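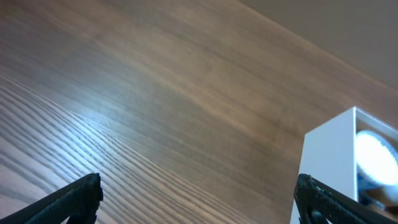 Left arm faulted again on the toiletry packing task. The wrist motor tripped on overcurrent at cycle 152, gripper over the table, and the right arm kept going.

That second part is the safety issue. One arm faults, both should stop.

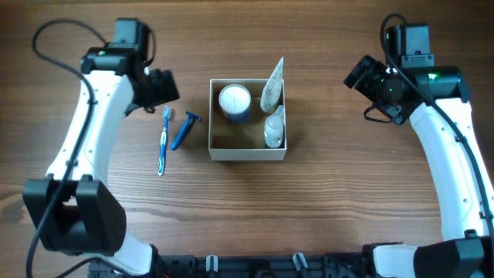
Shagufta Bukhari found it in the log. The stop message went out on the old address, so the right controller never got it.

Fixed in the Fusus config on 10th April. We're running 100 cycles with forced faults before anyone reaches in for a razor.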